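Oston presenta los resultados de su primer programa de evaluación de tareas domésticas con manipuladores robóticos

El trabajo, realizado junto a Basedis, concluye que la clasificación de ropa pequeña sigue lejos de una automatización fiable en el hogar

Limthorpe, mayo. Oston, empresa dedicada al ensayo de sistemas de manipulación, ha hecho públicos los resultados de un programa destinado a medir en qué grado las máquinas actuales pueden asumir labores corrientes de la casa y del taller. El estudio se ha desarrollado durante 14 semanas en colaboración con la firma de ingeniería Basedis y abarca 906 intentos registrados de tareas completas.

La pregunta de partida era sencilla: si un sistema automático puede hoy recibir un encargo doméstico y terminarlo sin ayuda. La respuesta, a la vista de los datos, depende en gran medida del material. Con objetos rígidos, como tarros, cajas o piezas de montaje, los sistemas ensayados completaron la mayor parte de los encargos. Con tejidos, la intervención de una persona fue necesaria en más de la mitad de los casos.

De los 906 intentos, 600 correspondieron a tareas con tela: separar, emparejar, doblar y guardar. La compañía decidió dedicarles la mayor parte del programa por ser las que con más frecuencia mencionan los hogares consultados cuando se les pregunta qué trabajo cederían a una máquina.

Dónde se detienen las máquinas

El informe identifica dos dificultades principales. La primera es la percepción: un calcetín arrugado bajo un paño ofrece a los sensores una forma distinta cada vez, y el sistema no siempre distingue dónde acaba una prenda y empieza la siguiente. La segunda es el agarre, que con frecuencia levanta varias piezas a la vez o suelta la elegida antes de llegar a su destino.

En el taller, los resultados fueron mejores. La alimentación de piezas y el embalaje de artículos de tamaño constante alcanzaron un nivel que Oston considera apto para un uso supervisado. La empresa advierte, no obstante, de que esas condiciones no se trasladan a una vivienda, donde la mesa, la luz y los objetos cambian a diario.

El método: aprender de manos humanas

Parte del programa se apoya en demostraciones efectuadas por personas con pinzas de mano, en casas habitadas y sobre mesas de uso cotidiano. Basedis ha definido el protocolo, que no exige despejar la habitación ni retirar los enseres habituales. Las prendas se presentan amontonadas, sin orden previo, y mezclan calcetines, paños y toallas de distintos colores.

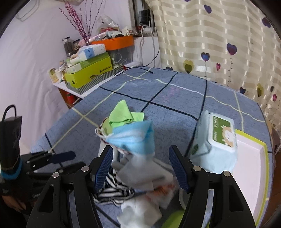

Próxima fase

Oston y Basedis iniciarán en otoño una segunda etapa, denominada Proyecto Kumarasinghe, centrada en el emparejado de calcetines y el doblado de paños pequeños. Se mantendrán las mismas condiciones de ensayo con el fin de permitir la comparación directa de resultados. La compañía no prevé anunciar ningún producto comercial para el hogar durante ese periodo.

El informe completo podrá solicitarse al departamento de comunicación de Oston, en su sede de Limthorpe.

Acerca de Oston

Oston diseña y ejecuta ensayos independientes de manipulación robótica para fabricantes, distribuidores e instituciones.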